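**Skov felt slippers — grey, charcoal or moss**

Right, slippers. I've been selling these out of the back bedroom and then out of a proper unit for long enough now that I get the same emails every week, so I've rewritten the page to cover most of them. If you only want the sizes, scroll to the bottom. If you like a natter about wool, stay here.

The Skov is a closed-back slipper in thick felted wool with a suede sole. I've worn mine nearly every day since I got the first samples and they're still going (a bit flat under the heel, but so am I). The felt is made in one piece, so there's no seam down the middle to rub your little toe. That was my big complaint about every pair I'd owned before and it's the reason I went looking for a maker in the first place.

I found one in Przemysław Pawlak, who runs a small felting workshop and answers the phone himself, usually with a machine thumping away behind him. He sent me a pair in a colour I can only call porridge. I wore them for a fortnight, rang him back and ordered 1000 pairs, which was far too many for a first go! We had slippers on the stairs until February.

**What they're like to wear**

Snug to begin with. Please don't panic and send them straight back — the felt gives a good half size over the first week or two, and if they start off roomy they'll end up like buckets. You want your toes just touching the front without curling. After that they settle to your foot and you won't want to lend them to anyone.

They're warm, but your feet don't get clammy in them the way they do in the fleecy sort. I wear mine without socks from spring onwards. My kitchen has a stone floor and I can stand there doing the washing-up without feeling it come through, which I couldn't in my old ones.
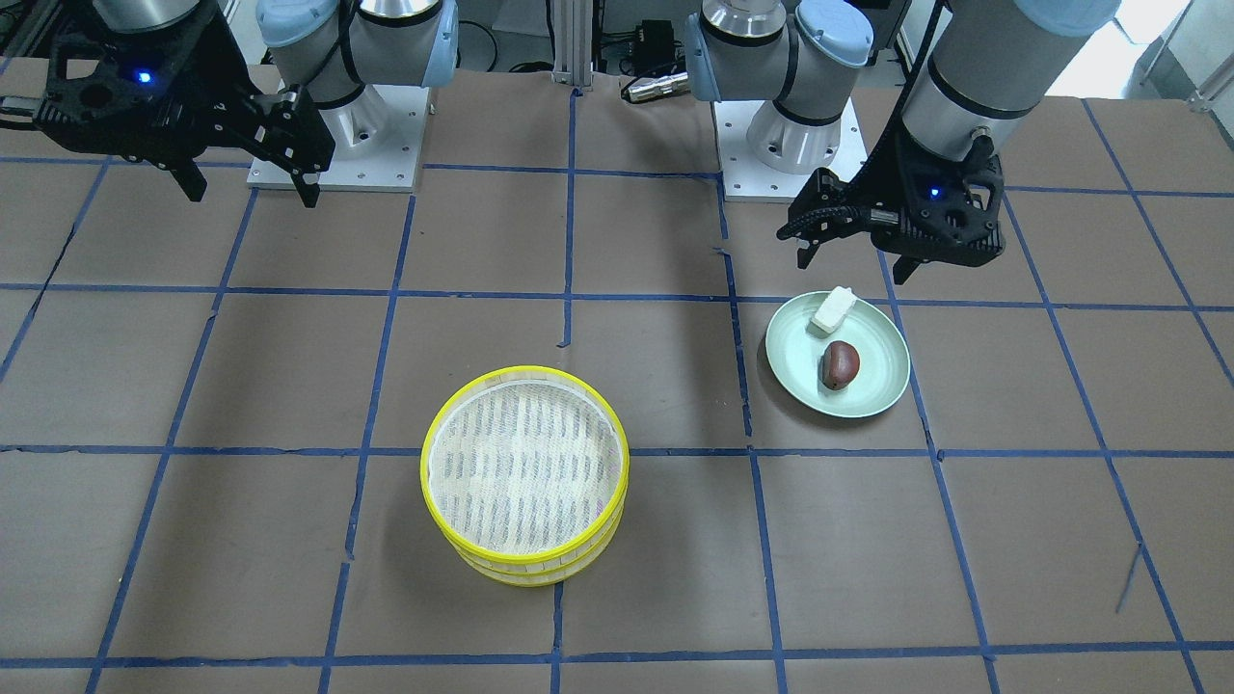

The sole is suede as standard, and it's lovely and quiet on wooden floors. It isn't meant for outdoors. I know we all nip out to the bins, me included, but a wet path will turn suede stiff and shiny, and then it gets slippy on tiles. If you're a regular bin-nipper, have the rubber sole, the Zaditz. It adds £12 and a bit of weight, and it wipes clean.

**Looking after them**

Felt doesn't need much. Let any mud dry, then brush it off with an old nailbrush. For spills, dab with cool water and a drop of wool wash, stuff the toes with newspaper and leave them somewhere airy. Keep them off the radiator and out of the washing machine, even on the wool setting. I tried it once at 30 degrees and got a pair that would've fitted a toddler.

You'll get some bobbling on the inside of the heel in the first month. Pick the bobbles off or leave them, it makes no odds to the wear. Moths are the other thing. If you put your slippers away for the summer, brush them first and pop them in a sealed bag with some cedar.

**Insoles**

Every pair comes with a loose wool insole, and you can buy spares under the name Esamier (a dreadful name, chosen late at night, and now it's on all the labels). Changing the insole once a year makes an old pair feel close to new. If you use your own orthotics, take ours out and go up one size. Customers with high insteps tend to get on better with the open-backed version, the Skerater, which has its own page.

**Sizes and ordering**

- Whole sizes only, EU 36 to 47
- Between sizes: go down for the closed back, up for the open back
- Colours: grey, charcoal, moss (moss is out of stock in 41 and 42 for now)
- Sole: suede, or Zaditz rubber for £12 more
- Order code: 3569 for suede, 456 for rubber

Orders go out on the next working day and I pack most of them myself, so if you want a note put in for a present, write it in the box at checkout and I'll copy it out in my best handwriting. Try them on carpet first. As long as the soles are clean you can swap them for another size within a month, and I'll cover the postage on the first swap.

If you're still stuck on size, draw round your foot on a piece of paper, measure heel to longest toe and email me the number in millimetres. Do both feet, and use the bigger one.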